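Pekevon sim pack — worth the money or not?

Started by tovstead_tim

tovstead_tim
Right, I've had the Pekevon tabletop pack for a fortnight now and I keep going back and forth on it, so I'm asking you lot. For anyone who hasn't seen it, you get a simulated arm with a two-finger gripper, a wrist view, a handful of surfaces and a set of pick and place tasks. I paid 128 for the single-seat licence. Setup took me one evening, most of it spent hunting for the right graphics driver.

Good bits first. The arm moves nicely, the gripper opens and shuts when I tell it to, and I can reset a task without restarting the whole thing (looking at you, Hwang). What I can't decide on is the wrist view. Get down close to the table and wood grain is pretty much all you've got to go on.

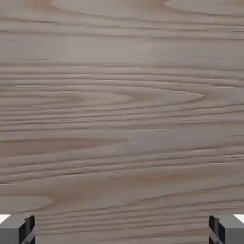

Issue 12

Grabbed it from the newsletter, as it's the same view I get at home. Fingers open in the bottom corners, nothing between them, and the grain running left to right with that big long loop through the middle. Lovely to look at! But my little tracker locks on to the loop and then sulks when I switch to the plain white table.

marrowfat
I'd call that your tracker's problem, sorry. If it learns the loop it'll learn any loop. Change the table texture every reset and it'll have to stop leaning on it. The setting's in the surfaces menu, third tab.

tovstead_tim
Tried that. There are 8 woods in my version and to my eye five of them are the same plank in a different mood.

Kestrel_Jo
I'm with Tim on this one. I moved over from Hwang in August and the Pekevon wood is a bit soft when you're right down on it, the fine dark streaks especially. Doesn't matter for big blocks. For anything small I'd want it crisper. And the light is so even there's hardly a shadow to judge height by.

marrowfat
Even light is the default, though. You can add a lamp! I've got one low on the left and it changes everything.

Elibariki Mwakalinga
I teach an evening class in Grarncombe and we've used the pack since the autumn. I agree with marrowfat about the lamp and disagree about the textures — you need your own. Photograph a real tabletop, load it in as a custom surface and the tracker trouble mostly goes. The notes are in help article 3115, which the search box won't find unless you type the number.

Kestrel_Jo
Oh, that's useful, ta. Does it tile badly at the edges?

Elibariki Mwakalinga
A little. Use a big photo and stay near the middle.

marrowfat
Still say 128 is fair. Hwang charges extra for the wrist view.

Kestrel_Jo
And theirs is sharper. We've had this row before.

tovstead_tim
Going to photograph the kitchen table tonight, once I've cleared the tea things off it. If it works I'll keep the licence, and if it doesn't I've got until the end of the month to ask for a refund. Will post the numbers either way.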